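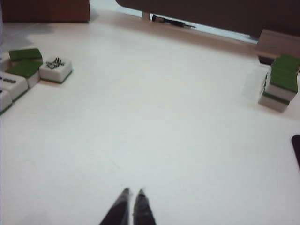
Bench Rules: Frequently Asked Questions

Who do these rules cover?
Anyone running an arm at the Bremness bench, including visitors from Skirari.

How should I set out the tiles?
Face up or face down, single or stacked, whatever your task sheet says. Keep the middle of the table clear at the start of a run.

How high can a stack go?
Follow the task sheet. If a stack falls, pause the arm before you reach in.

Can I move a tile while the arm is live?
No. Press pause, wait 2 seconds, then move it.

What speed is allowed?
Up to 85 millimeters per second near the tabletop. Faster moves need sign-off from the bench lead.

Do failed runs count?
Yes. Log them in Zendeo with a short note. Do not delete them.

When should the fingertips be checked?
Before the first run and again after every 13 runs. Replace any tip that is torn or coming away.

Where do I report a problem?
Call extension 792. Stop work until someone answers.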